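Robots and Rules: How People Stay Safe Around Robot Arms

A robot arm is a machine that can reach, grip, lift and put things down. Some are taller than a grown-up. Others are small enough to sit on a table. Big or small, every robot arm needs rules, and so do the people who work near it.

Who makes the rules?

Some rules are called standards. A standard is a written agreement about how a thing should be built or used. People who design machines, people who use them and people who study accidents meet and work out what the standard should say. It can take years.

Other rules are made by each workplace. Lise Bouchard looks after the robot benches at a workshop called Trirkeo. Her bench rules fit on 2 sheets of paper, and everybody has to read and sign them before they switch anything on. The rules were last changed in February, when a line about loose sleeves was added.

Rule 1: Know how far the arm can reach

The space a robot arm can reach is called its working area. When the arm is switched on, people keep their hands and heads out of that space. It does not matter if the arm is still. A robot arm can be still and waiting for its next instruction, and it may start again without any sound to warn you.

Some workplaces put a fence around the robot. Others use a light beam that stops the machine when a person walks through it. On a small bench, the working area may be marked with coloured tape.

If there are two arms on one bench, their working areas can overlap. Each arm's program has to take the other one into account, or they could bump together.

Rule 2: Keep the stop button close

An emergency stop button is usually big, round and red, so it is easy to find in a hurry. Pressing it makes the robot stop moving. The button stays down until a person resets it, and the robot should not start again just because the button has been released. A person has to start it on purpose.

Anyone in the room may press the button. You do not have to be the boss, and you do not have to be sure there is a problem. At Trirkeo the button is tested each morning and the result is written in a book. The book has 957 lines filled in so far.

Rule 3: Get the bench ready

Before the arms are started, a worker checks that only the parts for the job are on the bench. Tools go back in the drawer. Drinks stay in another room. Cables are checked to make sure they cannot catch on a moving joint. If a cloth covers the bench, it must not be able to slide into the grippers.

A gripper is the robot's hand. It may squeeze harder than you expect, so fingers never go between its two sides while the power is on.
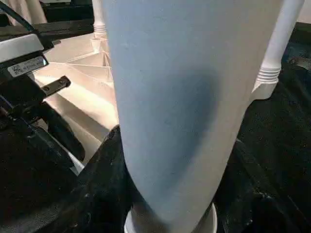
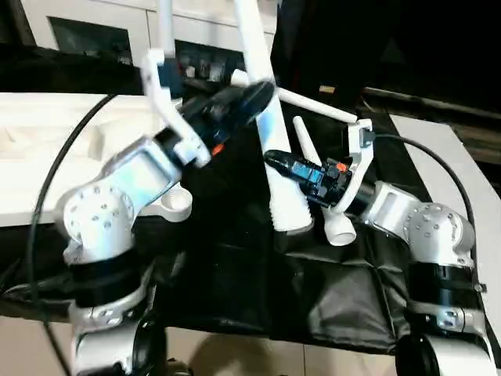
Rule 4: Start slowly

When a robot is learning a new job, it is run at low speed first. A person watches the whole movement with one hand near the stop button. If the arm goes where it should, the speed can be raised a little at a time.

Ineke Visser writes programs for robot arms. She runs each new program 16 times at low speed before she lets it go any faster. If she changes even one number, she starts counting again from one.

Rule 5: Switch off before you fix

Suppose a part gets stuck in a gripper. It is tempting to reach in and pull it out. The rule is to stop the robot, switch off the power and only then go near it. In many factories, the worker also puts a padlock on the power switch and keeps the key in a pocket. This is called lockout. While the padlock is on, the robot cannot be switched back on by mistake.

Rule 6: Write it down

If something goes wrong, even something small, it is written in a log. The log says what the robot was doing, what happened and who was there. Near misses go in too. A near miss is when nobody was hurt but somebody could have been.

Words to know

Gripper: the part of a robot that holds things.
Joint: a place where the arm bends or turns, like your elbow.
Lockout: locking the power off so a machine cannot be started.
Standard: a written agreement about how to build or use something.
Working area: all the space a robot can reach.

Try it at home

Sit at a table and keep your shoulders against the back of your chair. Stretch out one arm and ask a friend to mark the farthest places you can touch with bits of tape. Now do the same with your other arm. The tape shows your own working area. Look for the part that both hands can reach, and try moving two cups around in it with your eyes closed. Use plastic cups.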